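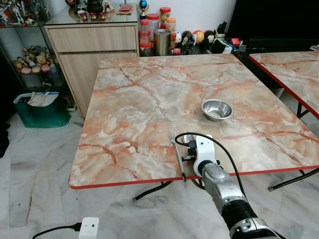

Folding table, marble-effect top – bowl and fork still out, tea cabinet behind.

Akness tea room, furniture and fittings check, 11/29/25

Folding tables: OK, with a note. I do like these tops, all peach and swirly! Leg locks on both click home properly. I leaned on each one with my full weight (no comments please) and neither budged. One foot cap has gone missing since the May check, so I've put a new pair on the Sanna order.

Red edging: OK. Ran a cloth all the way round and it didn't snag.

Tabletop items: ACTION. Fork and steel bowl need to go back in the kitchen. I know it's only a fork, but it's near the front edge and we get little ones in here.

Cabinet: OK. Drawer runs nicely, cupboard door shuts. Hinge tightened, two turns.

Glass top on cabinet: ACTION, low. No chips that I could feel, but there's a teapot and cups on it and I'd be happier with grip pads underneath. Planura do a pack of 64, so we'd be set for life.

Low surface at back wall: FAIL, sorry. Same as last time. Far too much on it, and the trophy wants a proper shelf.

Floor under tables: OK – swept, but a power adapter and its cord are lying on the floor.

Score 4 out of 5. Copy to the Pruno folder please.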